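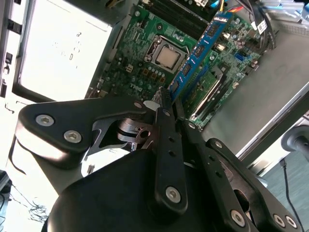

I bought the Hamstead electronics repair kit in November, after I stripped one screw too many with the cheap set from the supermarket. My first real job with it was an old desktop which my brother-in-law wanted to throw away. It is a Dell with a green board, and the heat spreader of the processor still had smudges of old thermal paste on it, so it was a good test for the cleaning part of the kit as well as for the screwdrivers. I have now used the kit on four machines and I think I can give a fair opinion.

## What you get

The kit comes in a gray zip case, a little bigger than a paperback. There is one driver handle, 10 bits, two plastic pry tools, a pair of bent tweezers, a magnetic mat, and a small bottle of cleaning fluid with 9 cloths. The case weighs 416 grams on my kitchen scale with everything inside. I mention this because the shop page gives no weight, and I carry it on the bus.

## The driver and bits

The handle is the best part. It has a free-turning cap at the end, so you can push with your palm and turn with two fingers. The bits sit firmly and do not fall out when you point the driver down into the case. The magnet is strong enough to hold a normal case screw, but it does not hold the long screws of a heavy cooler. For these I went back to my old Korndale screwdriver, which has a longer shaft too. An extension would solve this and I do not understand why it is missing.

The smallest Phillips bit is already a bit rounded. I wrote to the shop about it on a Wednesday, and Lorna Aitken from their service answered the same evening and sent me a new one without asking for the old one. So I cannot complain much.

## The cleaning fluid

It works, but slowly. Dry paste needs two or three rounds with the cloth. The cloths leave no fibers, and this was my main worry near the socket. The bottle is too small in my opinion. After four machines it is almost finished, and the refill costs nearly half the price of the whole kit.

## The mat

I expected to like the mat more. The magnet is weak in the corners, and the marker lines do not wipe off completely, so after some weeks it looks dirty. It is also too narrow if you want to sort the screws of the drive cage, the power supply and the cooler separately. Now I use an egg box for this.

## Compared with the Sovberg set

A colleague lent me the Sovberg set, number 505, for a weekend. It has many more bits and a nicer box, but the handle is thin and my hand got tired. For laptops I would take the Sovberg. For desktops, where you have more space and bigger screws, I prefer the Hamstead.

**Good:** handle, tight bits, cloths, quick service

**Less good:** no extension, small bottle, the mat

I give it four stars of five. If they add an extension and a bigger bottle I will change it to five.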